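Industry > Automation > Budgets and Procurement

Escobedo sets equipment budget for kitchen robot program

Escobedo, the contract automation house, has approved the equipment plan for its household kitchen line. The plan covers three work cells, the end-of-arm tooling for each, and a first year of spares. Orders are expected to go out in November.

The largest item is arms. Escobedo compared two quotes, one from Gronora and one from Flastach. Gronora came in lower on the arm itself but priced the controller and the safety relay separately. Flastach quoted a single figure with both included and a longer lead time on replacement joints. The plan goes with Gronora for all three cells, on condition that the controller price holds until the last unit ships.

Grippers were budgeted apart from the arms. "We priced the hand by the job, and the job is small appliances on an ordinary counter," said Marisol Thibodeaux, who wrote the plan. Her specification calls for an adjustable stroke with a maximum opening of 80 mm, replaceable fingertip pads, and a force limit that can be set per task. Pads are treated as a consumable and carried on their own line, as are cables.

Each cell will be fitted out as a working kitchen counter. The plan sets aside money for appliances, boards, canisters and packaged food, and for replacing them as they wear or break. Shiny metal housings are on the purchase list by name, as they give depth sensors trouble and the company wants that problem in the budget from the start – lighting, diffusers and a second sensor per cell were added for the same purpose.

Toasters are the first appliance on the schedule. The task list covers locating the slots, placing a slice, pressing the lever and removing the slice. Acceptance for the first cell is set at 91 percent of attempts completed without a person stepping in, measured over a full shift. The second and third cells will not be released for purchase until the first has met that figure.

Software is licensed from Pevuden on a per-cell basis. Bernadette Oyelaran, who reviewed the plan for purchasing, asked for the license to start at commissioning, and the supplier agreed. She also moved the service contract out of the capital request and into operating costs, where it will be reviewed each year.

The contingency is held against freight and mounting hardware. Counter height varies between the cells, and the pedestals have to be drilled to suit. Floor anchors, power drops and network runs are charged to the building account and do not appear in the plan.

Comments

rkd_controls: Good to see pads and cables on their own line. We went through more than 40 sets of pads in our first year and had to take it out of travel.

J. Paulsen: Does the service contract cover the gripper or only the arm? Ours stopped at the flange.

millwright_tom: Check the pedestal drilling before you sign for the arms – the hole pattern on ours changed between the quote and delivery.

Contact the newsroom | Copyright, all rights reserved | Back to top

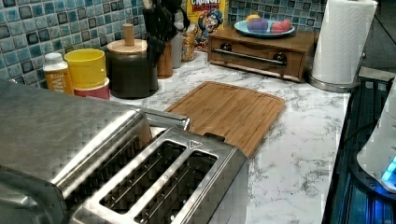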